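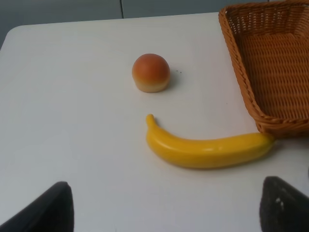

## 2. Plan your purchase before you order

I wrote this section after I blew my first budget on the Genen arm, so please read it with a pencil handy.

1. Write down the job you want done. Mine was a pick-and-place station: small items off a table, into a basket.
2. Measure your biggest and smallest item, then check both against the gripper opening on the Bolholm spec sheet. I skipped this and bought a second set of fingers for $200.
3. Price the practice kit. A wicker basket and some play food will get you going — I set aside $41 for mine and that was plenty.
4. Add the mount, cables and spare finger pads. Budget $300.
5. Keep $1,000 back for the wrist camera and its bracket, and ask Rahman if the bracket ships separately (mine did, on a Tuesday, a week behind everything else!). 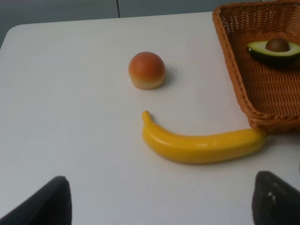 *Fig. 2-1. Practice layout: avocado half in the basket, banana and a small round item on the table.*

**Note:** Pick a table with clear space between the basket and the items. I'd go bigger than you think you need, and I'd buy the table last, once you know the arm's reach.

**Caution:** Don't order the Nirgate power supply until you've checked your wall voltage. Returns are slow, and you pay the shipping.

Bulk pricing questions go to Gilang Wuisan — send your list from step 1 along with them.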